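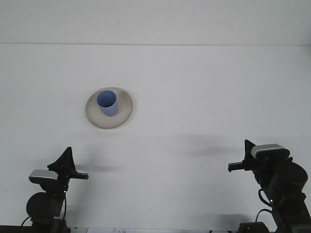

双臂示范数据采集教程:把杯子放到盘子上

作者:Naveed Memon
适用对象:第一次在 Menmont 操作间录制示范的同事和实习生

这篇教程讲怎样用两只机械臂录制一组“杯子放到盘子上”的示范,录好的数据给模仿学习的模型使用。我假设您已经会开机,会用主动臂带动从动臂,也知道急停按钮在哪里。如果还不会,请先找 Razia Zaidi 做一次入门练习,时间不长,一个上午足够。

中文不是我的母语,有的句子可能写得比较硬。如果哪一步您读了两遍还不清楚,请告诉我,我会改。上一版里“松开”和“放下”两个词我用得很乱,这一版已经统一:“放下”指杯底接触盘面,“松开”指夹爪打开。

一、任务的定义

开始之前,请把任务的定义读完。每个人对“放好”的理解不一样,定义不统一,后面检查的时候会很麻烦。

任务:杯子和盘子都在桌面上。一只机械臂夹起杯子,放到盘子上,杯口朝上。松开以后,两只机械臂都回到桌子近侧的等待位置。

满足下面各条,才算完成:

杯子直立,杯底全部在盘面以内,没有压在盘子边缘上。
杯子不需要在盘子正中间。偏左、偏右、偏远、偏近都可以。
夹爪已经完全离开杯子。
盘子可以被轻轻推动一点,但是不能转到桌子边上,也不能翘起来。
两只机械臂都停稳,并且不挡住固定相机看杯子和盘子的视线。

关于第二条,我要多说一句。刚开始录的人总是想把杯子放得很正,放下以后又推一推,调一调。请不要这样做。模型会把这些小动作也学进去,之后它每次放完都要推一下杯子,有时候就推倒了。放在盘面以内,直立,就可以松开。

二、布置桌面

1. 清理桌面。桌上只留本次任务的物品。笔、胶带、手机、水杯都请拿走。特别是水杯,去年我们有一批数据里多了一只操作员自己的杯子,标注的人不知道应该看哪一只。

2. 擦桌子。白色桌面很容易看到指印和胶带留下的痕迹。用干布擦,不要用带香味的湿巾,擦完会反光很久。

3. 检查灯。打开天花板上的两排灯,窗帘拉上。下午四点以后,即使拉了窗帘,窗边也会有一块比较黄的光进来,所以请在这个时间以前录完一组,不要一组数据跨过这个时间。

4. 放盘子。用米白色的那只浅盘。柜子里还有一只更大的白盘子,它是另一个任务的,请不要拿错。

5. 放杯子。用蓝色塑料杯。杯口朝上。杯子上不要贴标签,杯底也不要贴。

6. 近侧桌边的纸条不要动。Zarmeena Usmani 用它对照机械臂底座的位置。如果纸条翘起来了,请通知她重新贴,不要自己按回去。按回去的时候很容易偏几毫米,眼睛看不出来。

三、检查相机

我们一共用三个画面:一个固定相机看整个桌面,另外两个在左右机械臂的前端。三个画面都要在录制软件 Irker 里打开,一个一个看。

固定相机:桌子远侧的边线应该接近水平,盘子的整个轮廓应该在画面里。两个夹爪在等待位置的时候,应该能从画面下方看到。如果看不到夹爪,通常是有人碰过支架。请把当前画面和 Irker 里的参考画面重叠起来比较,菜单是“视图”下面的“叠加参考”。两个画面对不上时先不要录。

左右臂的相机:先让手臂回到等待位置,再看画面。画面应该清楚,夹爪的尖端应该在里面。镜头脏的时候整个画面会有一点发白,在白桌面上很难发现。我的办法是把蓝色杯子拿到镜头前面,看杯子的边缘是不是清楚。

左右不要接反。这个错误听起来很笨,可是我自己就犯过。用手在左臂相机前面晃一下,看 Irker 里标着“左”的窗口有没有反应,然后对右臂做同样的检查。每次重新插过 USB 线以后都要做,包括您觉得只拔了一下键盘的那一次。

曝光请用手动值,不要用自动。自动曝光遇到白桌面会变暗,杯子进入画面以后又会变亮,一条示范里面颜色变化几次。手动值已经存在 Irker 的配置“Menmont 白桌”里,选它就可以。

四、检查机械臂

1. 两只手臂都回到等待位置,夹爪朝向桌子中间。

2. 看线缆。线缆应该是松的,有一个自然的弧度,不能绕在关节上。让每只手臂慢慢伸到桌子最远的地方,再收回来,看线有没有被拉直。

3. 看指示灯。我们这两只手臂,正常工作的时候灯是绿色的。如果是别的颜色,请停下,查 Wenix 控制器旁边的那张卡片,卡片上没有写的情况问 Ivar Lindholm。

4. 夹爪空开合几次。听声音。左右两边的声音应该差不多。

5. 夹一次杯子,不录制。塑料杯上面宽,下面窄,夹得太低会往下滑,夹得太高又会把杯口夹扁。请找到一个舒服的高度,大概在杯身的中间偏上。夹住以后停一会儿,看它会不会慢慢转动。

如果杯子会转动,多数情况是手指内侧有灰。用干布擦一下再试。还不行的话,在 Irker 里查看夹爪的零点,上一个任务的人可能改过,而且没有改回来。

五、新建任务

打开 Irker,选择“新建数据组”。下面几项必须填写:

任务名:cup_on_plate。全部小写,用下划线。不要加自己的名字,也不要加“新”“最终”这样的词。
语言指令:把蓝色杯子放到盘子上。
操作员:从列表里选。注意列表里有两个 Naveed,一个是我,一个是 Naveed Orakzai。去年有一批他的数据算在我的名下,里面的动作比我流畅很多,我不好意思要。
配置:Menmont 白桌。
帧数上限:保持默认值,不要改小。

帧数上限需要解释一下。正常的示范用不到那么长,可是有时候第一次没有夹稳,需要再夹一次,这样的示范是有用的,不应该被软件切断。目前我们保留下来的最长的一条将近 700 帧,里面操作员夹了三次才夹起来,动作都很清楚。

存储位置选共享盘 Mohmand。请看一眼剩余空间。盘满的时候 Irker 不会弹出警告,它只在窗口最下面写一行小字。

六、起始位置

模型如果每次都看到杯子在同一个地方,它会学到那个地方,学不到杯子。所以每一条示范之前,杯子的位置要变,盘子的位置也要变。

Razia 做了一张位置表,上面有 19 个编号的起始位置,每个位置写了杯子放在哪里,盘子放在哪里,用哪一只手臂。表挂在键盘旁边。请按照表的顺序录,录完一轮再从头开始。第二轮以后,每个位置可以偏离几厘米,不需要很准确。

我知道有人喜欢“随便放”。我试过。我把自己随便放的位置画在一张图上,结果大部分集中在右手容易放到的那一块,桌子左边远处几乎是空的。人的手没有那么随机,请用表。

除了位置,还有几个地方可以变化:

盘子转一个角度。盘面上的斑点很淡,从远处看差别不大,可是近处的相机能看到一些不同。
杯子最后落在盘面的哪一边。请不要每次都放在同一侧。
接近杯子的路线。有时候从近侧过去,有时候从旁边绕过去。

下面这些请保持不变:灯光,桌面,相机,等待位置。

在表上,大约一半的位置用左臂,另一半用右臂。杯子在桌子左侧时用左臂,在右侧时用右臂,中间的位置表上写了用哪一只,请照着做。没有工作的那只手臂停在等待位置,主动臂放在支架上,不要用手拿着。用手拿着的时候会有轻微的抖动,数据里能看到。

七、录一条示范

1. 把杯子和盘子放到表上写的位置。手离开桌面,人站回操作的位置。

2. 看三个画面。手、袖子、影子都不在画面里。穿深色长袖的同事请把袖子卷起来。

3. 踩一下踏板,开始录制。听到一声短的提示音。

4. 停半秒钟左右再动。开头需要有几帧静止的画面,但是也不要等太久,模型会学会等待。

5. 夹爪打开,移动到杯子旁边。速度要平稳。不需要慢,慢并不会让数据更好,只是更长。我常常对新同事说:像您在家里收拾桌子那样动,不要像搬玻璃那样动。

6. 夹住杯子。看到两根手指都接触到杯身以后再抬起。

7. 抬起的高度要超过盘子的边缘,多一点余量。盘子很浅,不用抬得太高。有的操作员每次都抬到手臂快要伸直,这样做既费时间,固定相机也更容易被手臂挡住。

8. 移动到盘子上方,向下放。杯底接触盘面的时候,您会在主动臂上感觉到一点阻力。感觉不到的话,请看画面里杯子和影子之间的距离。

9. 松开。夹爪打开到杯子不会被带动的宽度,然后沿着来的方向退出。不要向旁边退出,塑料杯很轻,手指碰一下就会倒。

10. 回到等待位置,停稳。

11. 再踩一下踏板,结束录制。两声提示音。

踏板踩得太早是最常见的问题。手臂还在往回走,录制就结束了,这条示范的结尾就没有静止的状态。后来部署的时候,手臂放完杯子会停在半路上,好像忘记了下一步。如果您发现自己踩早了,请标记重录,不要想着“差一点也可以”。

八、中间出错的时候怎么办

这里分三种情况。

第一种,小错误,可以自己纠正。例如第一次夹空了,或者杯子夹得有点斜。请继续做,把它纠正过来,然后正常结束。标记为“有纠正”。这样的示范我们很需要,模型在真正运行的时候也会夹空,它要知道夹空以后怎么办。请不要故意去犯这种错误,故意的错误看起来和自然的错误很不一样。

第二种,杯子倒了。如果倒在盘子旁边,手臂很难把它扶起来,请停止录制,标记为“失败”,保留文件,然后录下一条。不要用手伸进去把杯子扶起来再继续。画面里一旦出现手,这条就完全不能用了。

第三种,设备有问题。例如某个相机画面停住不动,手臂抖动,灯变色。按急停,手臂停稳以后再靠近。标记为“设备”,写一句备注。然后请看一下前面几条是不是已经有同样的问题。相机停住的时候,软件还会继续保存最后一帧,您不去看就不会知道。

所有失败的文件都不要删除。我们以后可能用它们训练判断成功与否的模型。删除按钮在 Irker 里离“下一条”很近,这个我已经反映过了。

九、备注怎么写

备注用中文、英文都可以,写短句。写您看到的事情,不写评价。

好的备注:“第二次才夹住,第一次夹得太高。”
好的备注:“放下时盘子向右移动。”
不好的备注:“不太好。”
不好的备注:“同上。”

“同上”特别麻烦。文件在整理的时候会重新排序,排序以后它的上面就是别人的文件了。

没有特别的事情就空着,不用每一条都写。

十、休息和换人

连续录制的时候,人的动作会变。开始比较认真,后来越来越快,再后来夹的高度和放的位置都变得一样。我建议录完位置表的一轮就休息一次,站起来走一走。Ivar 的习惯是两轮休息一次,他比我年轻。

换人的时候,后面的人要重新做第三节的左右检查,也要在 Irker 里换操作员的名字。椅子的高度可以随便调,踏板的位置请放回地上的标记里。

不同的操作员有不同的风格,这对数据是好的。您不需要模仿前一个人的动作。只有任务定义里的那几条需要大家一样。

十一、检查数据

每天录完以后,请花一点时间检查自己的数据,不要留给第二天。第二天您已经忘记哪一条有问题。

1. 在 Irker 里打开“首尾预览”。它会把每一条的第一帧和最后一帧排在一起。第一帧里,杯子应该在桌面上,盘子里面没有东西。最后一帧里,杯子应该直立在盘子上,两只手臂在近侧。这一步很快就能看完,能找出大部分的错误。

2. 按长度排序。看最短的几条和最长的几条。最短的通常是踏板误触,最长的通常是忘记踩踏板。

3. 看夹爪曲线。正常的一条是打开、合上、再打开。合上的次数多于一次,就应该有“有纠正”的标记。没有标记的,请补上。

4. 随便选几条,从头看到尾,三个画面都看。

5. 对照操作员的名字和任务名。

杯子压在盘子边缘上的情况,从固定相机有时候看不准,请看工作的那只手臂在松开前后的画面。如果还是不能确定,标记为“待定”,由 Zarmeena 来决定。她看得比我们都仔细,请接受她的决定。

最近一批数据,我们一共录了 1,769 条,检查以后留下 1,465 条。去掉的那些里面,踏板踩得太早占了很大一部分,其次是左右相机接反的一整个上午。那个上午是在二月,我在场,所以这篇教程里关于左右检查的部分写得比较长。

十二、导出

检查完以后,选择“导出”,格式用默认的。导出以前请确认下面几点:

失败和设备问题的文件在单独的文件夹里。
“待定”的文件已经处理完。没有处理完就先不要导出。
时间戳检查通过。三个画面之间的时间差超过允许值的时候,Irker 会把那一条显示成橙色。

导出以后,在共享盘的记录表里加一行,写数据组的名字、操作员、用了哪张位置表。位置表以后会有新的版本,所以版本号也要写。

不要在导出后的文件夹里修改任何文件。需要修改就回到原始数据里改,再导出一次。

十三、一些常常被问到的事情

杯子可不可以换成别的颜色?
这一组不可以。换颜色的任务在计划里,会有单独的名字。混在一起以后很难分开。

可不可以两只手臂一起拿杯子?
不可以,这一组每次只有一只手臂工作。另一只保持不动也是模型需要学的内容。

盘子每次都要归位吗?
按照位置表放。不要从上一条结束的地方直接开始。

录到一半有人进来,开门的光变了,怎么办?
如果画面里能看到变化,就标记重录。门外面有一块牌子,录制的时候请翻到红色的一面。

我是左手习惯的人,有影响吗?
没有影响。Naveed Orakzai 也是左手习惯,他的右臂数据和左臂数据都很好。踏板可以换到另一边。

动作不够漂亮,要不要重录?
如果完成了,并且没有不符合定义的地方,就留下。

十四、离开之前

手臂回到等待位置,再关电源。先关手臂,后关电脑。杯子和盘子擦干净放回柜子的第二层,杯子不要扣在盘子上,时间长了会留下印子。窗帘打开,牌子翻回绿色。位置表如果写了字或者弄脏了,抽屉里有新的,拿一张换上,旧的放在 Razia 的桌上。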